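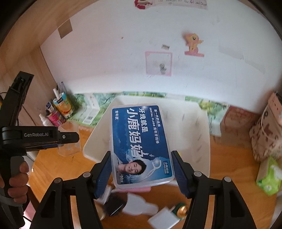
Did the Risano starter recover after the cold night? Partly. It came up to the 88 mm line on the jar by 2 p.m., still short of the old mark.

November, bench notes, rye loaves

Fed both starters at 7 a.m., same flour, same jar size. Tutier jar got to 139 mm and started to fall before lunch. Risano smells more of vinegar than I'd like. Moved it to the shelf over the oven.

Mixed one batch with Tutier only. Dough was stiff, added two spoons of water. Folded three times, then left it alone. Maximiliano Tapia shaped the loaves and thinks I'm still underproofing. He may be right, the last Carrasco loaf had a tight crumb at the bottom and a split down one side.
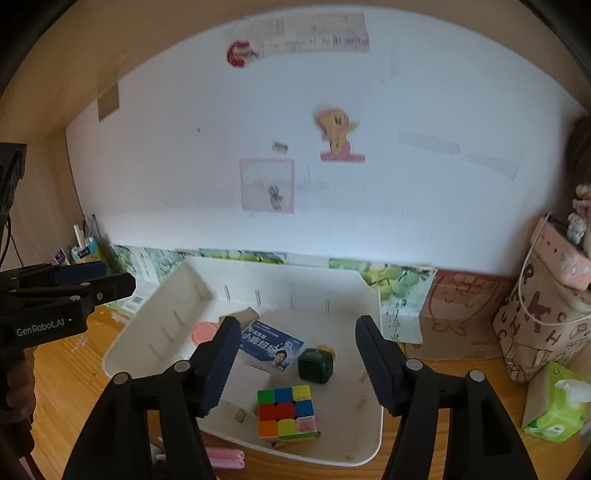 How long should the shaped loaves stay in the fridge? Fourteen hours for this flour. Eleven was too short last time and the crust came out pale.

Flellurton flour is down to the last bag. It takes up less water than the one before it, so don't copy the October numbers. Salt stays the same.

To do:
Feed Risano twice a day until it doubles.
Try one loaf with the lid on for the whole bake.
Ask Maximiliano which rack he used.
Get a new scraper, the old one has a nick that drags the dough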